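Search this site
Search
Course pages Go

Youth Coaching Certificate, Module 3
Planning and running a training session for under-tens
Handout by Marlene Fröhlich, Stirkport
Last changed 4/22/22

These notes go together with the third evening of the course. Please read them before you come, because on the evening we will be mostly on the grass and there is little time for theory. The examples are from handball and football, but the same thinking works for hockey and for most other team games.

1. Why we plan on paper

Many new coaches keep the session in their head. This works for the first game and then somebody arrives late, a ball is lost in the hedge and the plan is gone. I ask every coach on this course to write one page for each session. It should have the aim at the top, then the activities with their minutes, then the equipment. Write it by hand if you like. A page which you can read while you are walking is better than a beautiful table on a telephone.

The aim must be small. "Improve passing" is too big for one session. "Pass to the side where the partner shows the hand" is a good aim, and the children can repeat it to you at the end.

2. The shape of the session

With children under ten I work with 60 minutes, and not longer, also when the parents ask for more. The usual order is:

Arrival game — starts when the first two children are there, not when all are there
Warm-up with the ball
Main activity, easy version
Drink break
Main activity, harder version
Free game
Closing circle

The arrival game is the part that coaches most often leave out. It needs no explanation if you play the same one for several weeks. At Olville the children run to the pitch because they know that the tail-catching game has already started.

In the warm-up each child should have a ball, or one ball for two children. Long queues are the enemy here. If you see more than three children waiting behind a cone, open a second line immediately, even when the exercise is then not so tidy.

3. How to explain an exercise

Show first, speak after. A child of eight listens for perhaps half a minute and then looks at the dog on the path. Stand so that the sun is in your own face and not in theirs. Use two children for the demonstration and let them do it slowly once and at normal speed once. Then send everyone off to try, and correct while they play.

Do not ask "Did everybody understand?" They will all say yes. Ask one child to tell you where he or she must run first.

When you must stop the whole group, use always the same signal. I use one whistle for stop and no whistle for anything else. Some coaches prefer to raise an arm, and this works well indoors where the whistle is painful.
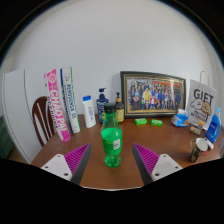 4. Breaks and drinking

The drink break belongs to the plan and has its own line with minutes, like an exercise. Put it in the middle of the session and say before it what comes after it, so that the children return to a task and not to a speech. All bottles stand in one place, close to the pitch but behind the line, where no one can step on them. Ask the families to write the child's name on the bottle. A green plastic bottle with a black screw cap and a small white label is easy to describe to a child, but if three children have a similar one you will need a name in large letters. Children should be allowed to drink also outside the break if they ask, and no coach on this course may refuse water as a punishment.

On warm days in June I make two short breaks and remove the harder version of the main activity. The free game always stays.

5. Groups of different level

In nearly every group there are one or two children who have played for years with an older brother, and one or two who came last week. Changing the rule is easier than changing the group. Some possibilities:

- Make the goal larger for one team.
- Give the stronger players a limit of touches.
- Add a neutral player who always helps the team with the ball.
- Let the pairs choose their own distance in passing exercises.

Please do not let the children choose teams themselves in front of the others. Prepare the bibs before they arrive and hand them out. Change the teams at least once in the evening.

With 7 children I play three against three with one neutral player, and the neutral changes after every goal. If the number is even, you can let the last one who arrived decide the rule for the first game.

6. The free game

In the free game the coach is almost silent. It is difficult! You will see the mistakes you worked on and you will want to shout. Write them on your page and use them next time. The referee can be a child, and this is a good job for someone with a small injury who still wants to take part.

7. After the session

Take a few minutes, before you drive home, and write under your plan what took longer than planned and which child you did not speak to. The second question is the more useful one. If the same name appears two weeks after each other, greet this child first at the next training.

Task for the next evening

Write a plan for a group of ten children on half a pitch, with one goal and six balls. Bring two printed copies. You will lead the main activity with the other participants as players, and your partner will keep the time. Shoes for grass, please — the hall in Stirkport is not free for us.

Related course pages
Module 2: Safety on the pitch and first contact with parents
Module 4: Small games with a purpose
Observation sheet for the partner coach
Dates and travel to the Olville ground
Reading list for all modules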